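Club cricket should stop deciding rain-hit league games on average run rate. The method is easy to work out on the back of a scorebook, and it favors the side batting second almost every time.

Take Flarlow against Buvcombe last July. Flarlow made 294 in their full overs, with Teresa Noonan holding back her hitters until late, as any captain would. Rain then took half the reply. Buvcombe needed to match the same rate over half the distance with all their wickets in hand, and they got home with six down. 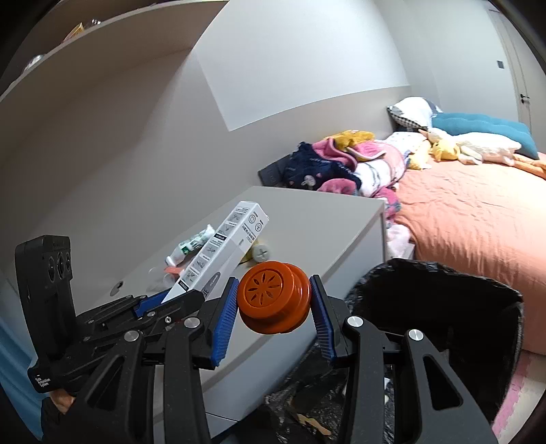

A side chasing over fewer overs can spend its wickets faster. Run rate ignores this. A proper resource table counts overs left and wickets left together, and it would have set Buvcombe a stiffer target.

The usual objection is that scorers can't be asked to run the numbers in a wet pavilion. Tomás Fitzgerald has made that case to the league twice. I don't accept it. A printed sheet with one row per over and one column per wicket covers most stoppages, and reading it takes less time than finding the covers.
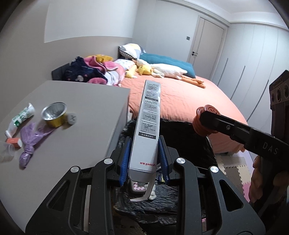
Multiple stoppages are harder — two breaks in one innings need two lookups and a subtraction. That is still arithmetic a scorer does all afternoon. The league should print the sheet and put it in the playing conditions before the next season starts.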